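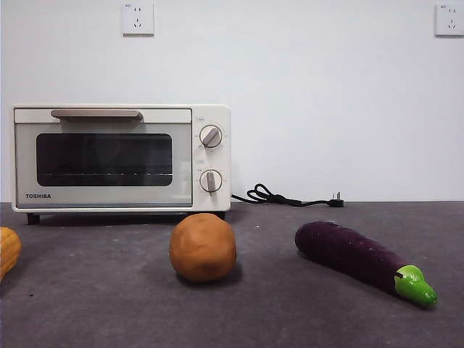

Todent two-finger kit, bench notes (thread)
Sofia Rallis

1/ We've had the Todent gripper kit at Ustwood since July. It covers the hand, a wrist camera, a fixed camera and the Orero recording software. List price as configured: $563, arm not included. Notes below for anyone comparing it with the Choo hand.

2/ Test task: pick up a toy vegetable, put it in a toaster oven, shut the door. The oven is a countertop Toshiba and stays unplugged. The task is about reach and clearance, so heat adds nothing.

3/ Mounting took one morning. The bolt pattern matched our flange. The cable for the wrist camera is too short if your last joint turns past half a rotation, so order the extension with the kit.

4/ Orero starts both camera streams from one button and writes one folder per episode. Timestamps come from the host clock. I measured 67 ms between the wrist stream and the joint log, constant enough to correct with a fixed offset. The offset field is under Advanced and resets to zero on every update.

5/ The fingers are angled and come to a point. That helps in tight places and hurts on long round objects: contact is a narrow line, and the object can roll before the grip closes. Best results came from approaching along the long axis and closing late.

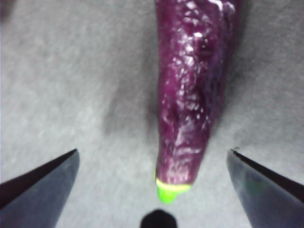
Wrist camera on approach, fingers open, green end between the tips.

6/ The wrist view is the strongest part of the kit. Both fingertips stay in view with the hand open, so you can judge centering without looking at the fixed camera. It's a little soft at this distance. There's no focus adjustment.

7/ Glare is a problem. Shiny purple skin shows up covered in small white spots in the wrist image, and auto exposure makes them worse. Lock exposure before you record. Orero lets you do this per camera, and the setting survives a restart.

8/ Data: 200 teleoperated episodes over two weeks, recorded by me and Bořivoj Charvát. We used the training script that ships with Orero, default settings, no tuning. Training ran overnight on one GPU.

9/ Evaluation: 50 trials, object position varied by hand, oven position fixed. The grasp was acceptable in most of them. The failures clustered at the door. The hand is wide behind the fingers, and the housing touches the door frame if you go in at an angle.

10/ Bořivoj moved the entry pose lower and squared it to the opening. Contact with the frame dropped a lot. I'd call that a housing issue that can be worked around. Todent support says a narrower shell is planned, with no date.

11/ The fixed camera is adequate. It's fine for the counter and the outside of the oven. Through tinted glass you get very little: the rack shows as a thin line, and anything dark on it would be hard to pick out. Bright objects do better. 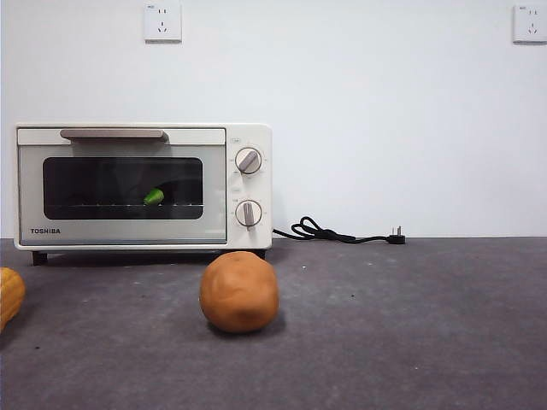

Fixed camera, small green item visible on the rack through the window.

12/ For scoring we ended up labeling placement by hand from the fixed view, with the wrist view as backup. The automatic success check in Orero compares before and after images of the counter. It can tell you an object has left the counter. It can't tell you where it went.

13/ Documentation: good on wiring, thin on calibration. The hand-eye section assumes a printed target that isn't in the box. The file is on the download page under Accessories.

14/ Compared with the Choo hand: the Choo grips harder and has replaceable pads. Its software is worse and the wrist camera is extra. For small objects in open space I'd take the Choo. For work that depends on the wrist view, the Todent.

15/ We're keeping ours. Next up is the same task with the oven moved between trials. Replies are open for questions on the mount or the offset setting. I check them Tuesday mornings.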